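3.2 Wear diaries and wash frequency

Diaries went out in April to 300 households in the Prorkberg area, 287 came back usable. The rest were blank or had only the first page filled in. One diary per household, any adult could fill it. Each entry is one garment on one wash day: what it was, how many times worn since the last wash, why it went in the machine. Reasons were free text and coded later by the second author (Tarigan) using the Stakura scheme, with two codes merged, see 3.4.

Total of 946 entries after cleaning. Fewer than we wanted. People got tired of it, the second week is thinner than the first in nearly every diary and the third week is mostly shirts. We did not weight for this. Yeoh's earlier pilot had the same drop so we think it is the format, paper booklets, small boxes. Socks and underwear were left out from the start, everybody washes them after one wear and they would have swamped the rest.

The main split is between "visible" reasons (stain, mud, food) and "habit" reasons (worn once, it was wash day, needed to fill the load). Habit wins for tops. For knitwear it is much closer and depends on whether the household hand washes. Smell sits in between and is a mess to code, people write "not fresh" for clothes they wore an hour. We kept it seperate.

Chin reported that wearers judge a garment by the place it was put down after wearing, not by how it looks. Floor means dirty, chair means maybe, shelf means clean. Our entries fit that fairly well. "Was on the floor" shows up as a reason by itself, no mention of any stain, and mostly for trousers.

3.3 Storage between wears

Follow-up interviews, at home, same households where they agreed. Asked where things go between wears. Chair, hook, end of the bed, back in the closet. Denim is the odd one. Most people who wear jeans told us 5 wears or more is normal and that they don't think of them as dirty in between. Hanging was rare. Folding was common, even among people who fold nothing else, and the fold is often the same one used in shops, a compact one as in Figure 2, blue jeans in a compact rectangle on a pale green sheet with the tan waistband patch on the upper side. Several respondents said a folded pair "counts as clean" whatever the number of wears. We take that as support for the placement idea above, though folding and placement are hard to pull apart with this data.
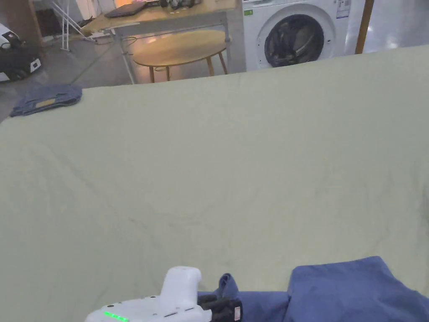 Figure 2. Folded jeans.

3.4 Coding problems

"Needed it soft" and "needed it to fit" were merged into one code, shape. Both nearly all denim. The Vundix detergent question was dropped, to many blanks.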